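Peg board on a dark table: paint it or leave it white?

Posted 4 May 2020 by skerna_edith

Evening all. Long post, sorry, I do go on once the kettle's boiled! I'm putting together a peg-and-slot board like the one in my three pictures, white, rectangular, laid lengthways on a dark table with the plates marked out on top. Mine is for the learning corner at Kundura, where Maritza Huaranga has found me a lovely spot under the coloured lamps, and I can't decide whether white is sensible under pink light.

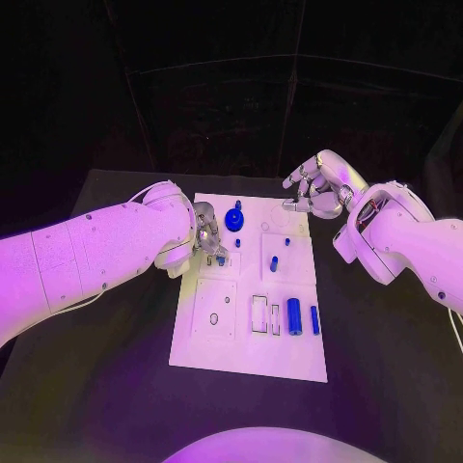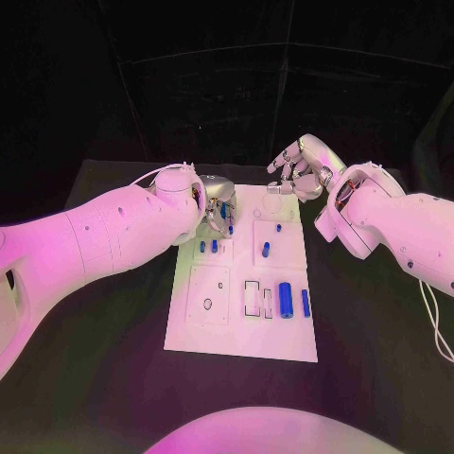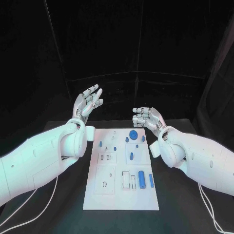
Reply from yhon_s

Leave it white, I'd say. It takes the pink, but you can still find the edge of the board against the table, and that matters far more to me than a true colour. Look at the little blue peg in the first one, I spotted that straight away.

Reply from Filippos T

I'll have to disagree with Yhon, fond as I am of him. The outlines between the plates look awfully faint to me in the first picture, and under a strong lamp I'd want them darker. I did mine in grey pencil (800 grit first, then 500 where I'd made a mess of it) and went over the lines in August with a proper pen. Much kinder on the eyes.

Reply from graciela_e

Couldn't you just change the lamp, love?

Reply from skerna_edith

Maritza would never forgive me, Graciela! But I do like the pen idea, so I'll keep the white and darken the lines. Filippos, which pen was it, and did it smudge?

Last updated: 4 May
Contact the moderators | © Hevow Makers' Forum | Back to top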